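Notes from Tulstead, 31 March 2021

Ingeborg Wallner doesn't sit down for interviews. She stands, she moves a box, she answers over her shoulder. We got most of an hour out of her anyway, in the back half of the Yorath workshop, with the kettle going and the roller door half up.

Yorath makes block sets. Plain rectangular ones, two colours at the moment, a dark green and a reddish brown. Wallner started it in January three years ago out of a garage in Flaltmont. Moved to Tulstead when the neighbours got sick of the sander.

"I wanted something dull," she says. "Dull colours, one shape. Kids do more with it. My own two had a tub of bright stuff with wheels and faces and they were bored by lunch."

The green came first. The brown took longer. Too pink, then too much like liver, her word. Seraina Eder, who does the finishing and most of the ordering, finally mixed one they could both live with.

"It was the end of the day and I'd stopped being careful," Eder says. "Ingeborg walked past and said that one. I hadn't written down what was in it. So that was a fun week."

The bins are what you notice, though. Deep grey metal things, heavy, narrower at the bottom than the top. Wallner bought them from Gendico when it cleared out its old depot, and she's very attached to them. Eder less so.

"They're loud," says Eder. "You tip a load of blocks in there first thing in the morning and you know about it."

Wallner waves this off. "Plastic tubs crack. I went through 5 of them the first winter. These you can drag, you can drop, you can hose out. They'll be here after I'm gone."
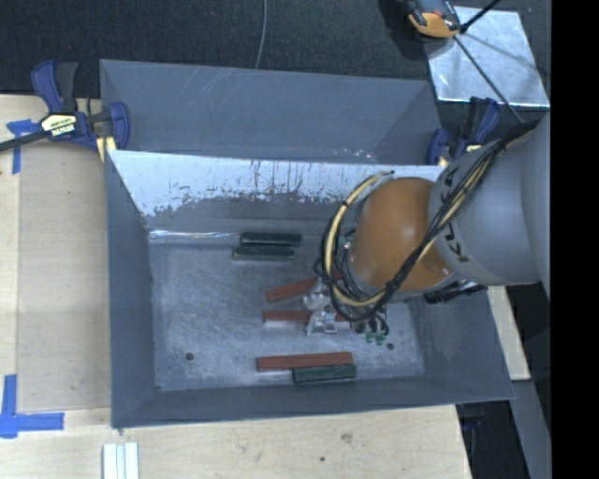

*Green and brown blocks on the floor of one of the grey bins at Yorath. The scratches are part of the charm, says Wallner.*

She likes the scuffs. Won't have them painted, though she was offered it cheap. Eder would like a bit of felt glued in the bottom and has asked more than once. Felt holds dust, says Wallner. Dust gets on the finish. They've clearly had this conversation before and it stops there, both of them grinning.

Sorting is the slow part of the job. Everything gets looked over before it's boxed: corners, colour, any rough end grain. Seconds go in a crate by the door and the local kindy takes them. Wallner reckons she can pick a bad edge with her thumb quicker than by eye, and did so twice while we were talking.

"You get fussy," she says. "I go to other peoples houses and I'm feeling the edge of the table."

Last year was a strange one for them. Orders jumped when everyone was stuck at home, and they sent out 903 sets, more than the first two years put together. This year she'd like to get to 1000 and then hold it there. No third colour before then. A blue has been tried. It's on a shelf somewhere, facing the wall.

"It was a nice blue," says Eder.

"It was a terrible blue," says Wallner.

A shop in the city wanted them to do a lettered set, and they said no to that too. Wallner is polite about it but you can tell she wasn't tempted. What she does want is a proper rack, something at hip height, so the bins aren't up and down off the bench all day. Her back isn't what it was. Eder has drawn one up on the side of a carton and its been leaning by the sink for a month waiting for somebody to buy the timber.

We asked what happens to the sets once they leave. Do people write? Some do. One family sent a picture of a wall built right across a hallway, with a cat on the wrong side of it. Wallner has it stuck up over the bench.

Then the courier was at the door and she was off, carton under each arm, still talking.

Yorath is open to visitors most mornings. Ring first, the bell doesn't work.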